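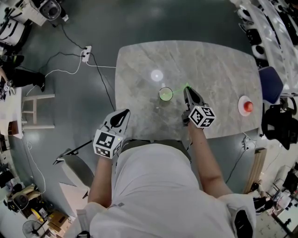

Gurkberg Table Glass, set of six: three months in

I break glasses. I don't throw them or juggle them, I just own them, and after a while they are in the bin wrapped in newspaper. So when the Gurkberg set came up at 39 pounds for six, with a leaflet promising they would survive "the ordinary life of a household", I took it personally and ordered a box.

They arrived in May, in enough cardboard to rehouse a family of hamsters. All six had survived the post. I put them through the dishwasher, found a shelf, and began the ordinary life.

What you get

Six short tumblers, no handles, 300 ml to the brim. Nobody fills a glass to the brim, so call it a decent drink of water or a reckless measure of anything else. The base is thick and slightly heavier than it looks, which I like. My old Culent ones were so light that a strong opinion could tip them over. The Gurkbergs stay where they are put, including on the arm of the sofa, where they should not be put.

The rim is the main selling point, according to the leaflet. It has been rolled and then hardened, and is meant to resist chips. It is a touch fatter than I would choose. You notice it with wine and forget it with squash. My neighbour Emrys Maddocks, who was given his wine in one without being asked, said it was like drinking from a very polite jam jar. He had a second glass, so make of that what you will.

Stacking

They stack. They also unstack, and I mention it as a serious point in their favour. I once had two Stiltus tumblers that went together in the cupboard and never came apart again, and I ended up using them as one glass with a false bottom. The Gurkbergs have a small ledge inside that stops them jamming. Three high is steady. Four is fine if you don't have a cat. Six is showing off.

Washing up

The leaflet claims 4,000 dishwasher cycles. At one a day I shall be able to confirm this in a little under eleven years, and will update the review. So far there is no clouding, though our water is hard enough to walk on and everything else on the top rack has gone the colour of fog. The ledge does hold a teaspoon of water when the glass is upside down, and you get it down your sleeve when you turn it over. I have stopped minding. I have also started rolling up my sleeves.

Hot drinks are allowed, though with no handle you will want to wait. Eun-ji Do, who lodges with us and has fingers like oven gloves, takes green tea in hers every morning and has no complaints. I tried it with black coffee and held it by the rim in two fingertips like something I'd found on a beach.

Breakages

One. It went off the draining board on to quarry tiles and I can't hold that against it. It broke into large, obliging pieces that were easy to pick up. Another has fallen twice on to lino and bounced, with a noise that made the whole house shout "what was that?" from different rooms. No chips on any of the rims yet.

You can't buy singles to replace losses, only another box of six, so from here on I will own either five glasses or eleven. This seems to me a poor way to run things. I wrote to Gurkberg about it and had a friendly reply with a voucher for a jug.

Verdict

Good, solid, slightly stout everyday glasses at a fair price. Buy them for the kitchen and keep something thinner for guests you want to impress. I'd have given full marks if they sold singles. The jug pours down its own front.

4 out of 5

Reviewed July 9, 2024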